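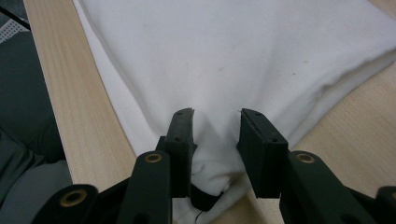 Can a state school turn away a religious group that wants to hire its hall in the evening?

Only on grounds it would apply to every other hirer. A school that lets its rooms to a chess club and a choir has opened them to outside use, and a refusal based on the content of a group's beliefs is difficult to defend once that has happened.

The point came up in Canley last year, when the governors of the secondary school received an application from a small meditation fellowship. The fellowship asked for the drama studio from seven until nine, once a week, at the standard rate of £40 an evening. It had no paid clergy and 2 trustees. The application was refused in a letter of four lines, which described the group as "unsuited to the character of the school".

Waraporn Jitpraphai, one of the trustees, wrote back asking which part of the lettings policy had been applied. The policy ran to a single page. It covered insurance, noise, alcohol and the stacking of chairs, and did not mention character.

Objections from parents had arrived in the meantime. A petition against the letting drew 859 signatures, many of them from outside the catchment area. Most of the written comments concerned contact with pupils, although the last school club finished at half past five and the studio has its own street door.

Lorne Paquette, who advises schools on lettings from an office in Stumberg, regards the number of signatures as beside the point. "Governors may weigh safety, cost and wear on the building," he says. "They may not weigh popularity and then call it safety."

He has read some 200 lettings policies and finds the same gap in many of them. The conditions are written for sports clubs. Worship, prayer and religious teaching are left out, so the first unfamiliar applicant is judged against rules drafted after the form has come in.

A school may decide to let to no religious body at all. That course has its own price. In Canley it would have ended the booking of a Baptist congregation that had used the main hall for years and paid for it every term.

The governors withdrew their refusal in July and adopted a longer policy. It requires all hirers to keep to the rooms booked, to remove their own literature and to state in advertising that the school does not endorse them. The fellowship now meets in the studio. The Baptists have kept the hall, on the same conditions.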